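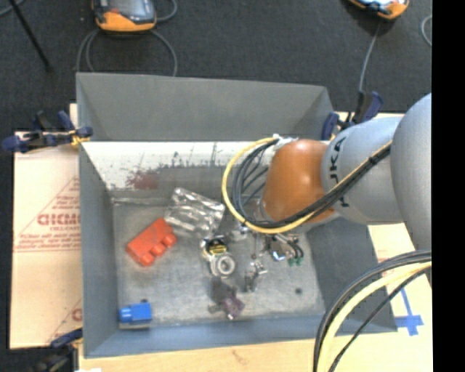 About Dever

Dever is a small studio that cleans up 3D character models and teaches other people to do the same. We started because most of the advice we found on rigging was bad. Some of it was bad when it was written, and some of it went bad two program versions later and was never taken down.

We have doubts about a lot of things in this field, so you may as well know them before you write to us.

We don't believe in one-click rigging. Matvii Symonenko tests every auto-rigger that gets sent our way, and his notes usually end at the shoulders. A tool that does a nice job on a figure with its arms out will often fold the same figure's armpit into a paper bag once the arm goes up. If you already own one of these tools, fine, use it for the first pass. Then paint your weights.

We don't believe polygon counts tell you much either. A skirt with 2000 clean faces can move better than one with five times that. When a seller lists the count first and the bone list not at all, we get suspicious.

And we are not convinced by certificates, including ours. Levier, our beginner course, does not hand one out. You finish with a model that opens, poses, and doesn't explode when physics is switched on. Show people that.

Who we are

Rimantas Lukoševičius runs the studio and does most of the repair work: broken normals, stray vertices, bones parented to the wrong thing by somebody in a hurry. Khrystyna Romaniuk teaches Levier and wrote nearly all of its lessons. Nazar Dovhaniuk handles hair and cloth physics and will argue with you over joint limits. Matvii does the testing. Khrystyna-Mariia Tkachenko answers the mail, so if you write to "Khrystyna," please say which one.

What we offer

Repair of existing models, up to 200 bones per job. Larger rigs are quoted separately.
Levier, 77 lessons, taken at your own speed.
Nel, our plain-text checklist for finding weight errors. It's free. It is also a text file, so please stop asking when the app comes out.

What we turn down

Models ripped from games. Edits to someone else's work where the readme says no edits. "Quick" conversions needed by tonight.

We reply within 2 working days, except in July, when we're closed. Send the model file, the textures, and the readme together in one folder. Screenshots of the error help less than people think.

Page last updated 01/11/2022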